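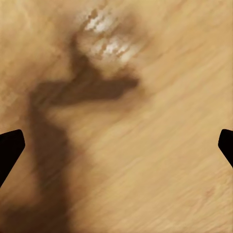 Moisture Uptake in Untreated Shelf Boards
Tirkbridge, 9 September 2026

1. Purpose
The project measured how quickly untreated boards gain mass in humid air. Boards came from two suppliers, Murkia and Skondora.

2. Method
We cut 11 samples per supplier and held them at 60 percent relative humidity for 13 days. Each sample was weighed daily on the same scale.

3. Results
Mean starting mass was about 123 g. The Skondora samples gained mass faster at first - the gap closed by day eight. End grain was left unsealed in both sets.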